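4.3 Comparing the two fingertip sets on cloth

So, on to the bit we'd been looking forward to most. Rigid objects had told us fairly little (both tip sets picked up the mugs and the blocks without much fuss, see 4.2), and I'd been nagging Khôi Lại for weeks to let us move on to fabric, where I was sure the differences would show up. They did, though they weren't the ones I'd bet on.

We compared the Grirnlow tips, which are short flat pads with a rubber face, against the Timallow tips, which are fin-shaped and bend a little as they close. Both sets fit the same hand-held body, so the person doing the demo has the same weight in the hand and the same trigger under the finger. Swapping a set takes 90 seconds if you've done it before and a good deal longer if you drop the pin, as I did twice.

Six of us took turns. Each person did 12 practice grasps with each set before anything was recorded, and then worked through the cloth list: lift from flat, lift from a heap, hand over to a second gripper, and lay back down. Duyên Hứa shuffled the order for every person, so that we didn't all get tired on the same tips. Altogether we kept 2,422 grasps for this section, after throwing out the ones where the trigger reading had dropped out.

The flat pads were better than I'd expected at lifting from flat. You press down, drag a bit, and the rubber bunches the cloth up into a ridge you can close on. The fins don't drag nearly so well, and most of us ended up tilting the whole tool over to one side to get the edge of a tip under the fabric. Abbas Mahmoudi got very good at this tilt. I didn't, and my own results pull the Timallow numbers down a bit (we left them in all the same).

Once the cloth was off the table, though, the fins were much nicer to work with! A thick fold stayed put between them while we moved, and in the handover you could feel the cloth give before it slipped, so there was time to squeeze harder. With the pads it tended to go all at once. Figure 6 was taken with the Timallow tips and a blue microfibre towel, which we used a lot because its surface has enough texture for both sets to have a fair chance.
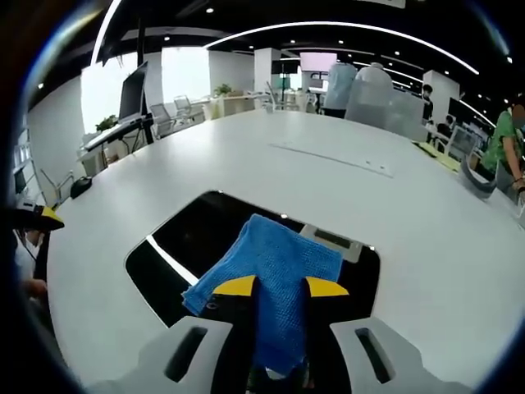 Figure 6. Timallow tips holding the towel above the table.

Does the choice of tip change how people move, as well as how often they succeed? It changes the approach a great deal and the lift hardly at all: with the fins we came in at a slant, with the pads we came straight down, and after that the paths were much alike.

That matters for training, and Châu Bạch is now checking whether a policy trained on one set can be run on the other without relearning the approach. We haven't tried thin silk or anything stretchy yet — Braulio Manríquez has a bag of samples waiting — and I'd be wary of carrying these results over to either.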